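# What is a worktop for?

A worktop is the flat part of a kitchen where food gets ready. People chop on it, mix on it and put plates down on it. It has to be hard, flat and easy to wipe.

Some worktops are made of real marble. Marble is a rock that formed deep underground, where heat and squeezing changed limestone into something new. The grey lines in it are called veins. Other worktops are only made to look like marble.

## Why use a board?

A knife can scratch a worktop, and a very hard worktop can make a knife blunt. A chopping board goes in between. Many boards are wood. Some are bamboo, which is a kind of giant grass. The tallest bamboos can grow up to 8 storeys high.

## What are the tiles for?

The wall behind a worktop gets splashed. Tiles keep the water and grease off it. When lots of small tiles are fitted together, the pattern is called a mosaic. People were making mosaics more than 2000 years ago.

A pale green bowl, a plate of toy food and a wooden board:
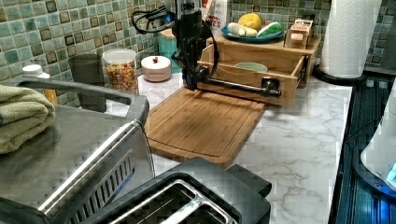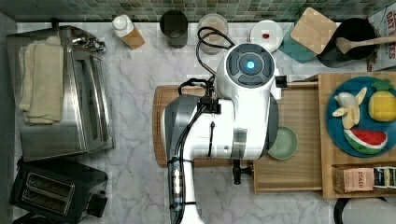 Things you use every day should be easy to reach. Heavy pans are best kept low down, so that they can't fall on anyone. Food that goes off quickly belongs in the fridge.

Next time you are in a kitchen, look for the board, the tiles and the place where the plates are kept. Ask a grown-up before you touch any knives.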